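The Clear Box

The table was assigned inventory number 142. It had come up from the ground floor in April, when the Brerneck office closed, and it was entered in the register as: table, wood, light, corners rounded, one cable hole. The register had a column for condition. The clerk before me had written "fair." I left it.

My job was to settle what remained of the Flotell estate. Flotell had been a supplier of small parts to Tsolakis, and Tsolakis had been a supplier of larger parts to a firm that no longer answered letters. When the chain stopped, the paper went on moving for a time. Then the paper stopped and the objects came to me.

The procedure was fixed. An object was placed on the table. It was weighed, measured and described in no more than 600 characters. A label was checked against the list. If label and list agreed, the object went to the shelf on the left. If they disagreed, it went to the shelf on the right. I was paid per object, and the rate was the same for both shelves.

By the middle of the second week I had reached the end of the list. It had 102 lines, and each line had a tick or a cross. One object was left, a clear plastic box with a lid. 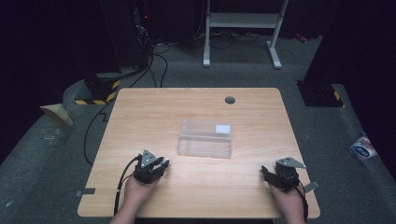

I went through the list again from the bottom. The first pass took the morning. Line 31 was a box, but a steel one, and it was already on the left shelf. Line 77 was "containers, various," which had been struck out by hand and initialed. There was no other line for a box of any kind.

The procedure did not cover this. It covered an object without a label and a label without an object. It covered damage, loss, duplication and vermin. I telephoned the number printed at the foot of page one and got a recorded voice that gave the office hours of the Flurholm depot. I called within those hours the next day and got the same recording.

I then did what I would have done with a listed object. The box weighed 142 grams on the small scale. I took this for an error, the number being the same as the table's, and moved the scale to the windowsill. It weighed 142 grams there too. I wrote down the figure and noted both locations.

The lid came off without force. Inside was air. I put the lid back and weighed the box again, in case something had left it. The reading did not change.

At this stage a reasonable clerk would have put the box on the right shelf. The right shelf was for disagreement, and an object absent from the list could be said to disagree with it. But I had filled the right shelf according to a definition, and I had signed the definition. The box did not disagree with its line. It had no line. I drafted a memo to this effect, four paragraphs long, and addressed it to the depot.

While I waited for the reply I kept the table clear of other work. I began to know the surface. The grain ran in long bands and was not quite straight. Where the light fell it was hard to follow, and I lost the same band several times before I gave up and started on its neighbor. There were pale specks, which I first took for dust. I did not enter them in the register, but I did look to see if there was a column.

The reply came on one sheet. It thanked me for my inquiry, quoted a storage fee of 2000 per quarter for unlisted goods, and asked me to confirm the quantity. I read it standing up. Then I laid it down at the corner of the table and read it again from there.

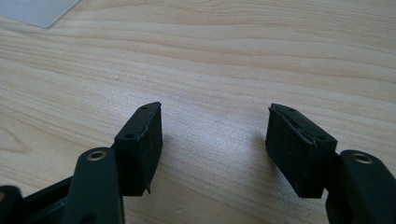

The surface of the table, with the grain running across it.

To confirm a quantity was within my authority. The form allowed any whole number. I considered the fee, which would be charged to an estate with nothing in it, by a depot that did not pick up its telephone, for a box that held no goods. I considered the word "unlisted." The depot used it as if it were a property of the box, like its weight.

I took the list and turned to the last page. Under line 102 there was a margin wide enough for one more entry. I wrote the number 103, and after it: box, clear plastic, with lid. I used the same ink as the rest. In the next column I put a tick.

Then I carried the box to the left shelf and set it beside the steel one. On the depot's form I entered zero, and I signed it and dated it 2021-02-20.

The rate for one object was added to my pay at the end of the month. The table is still on the register. Under condition it says fair.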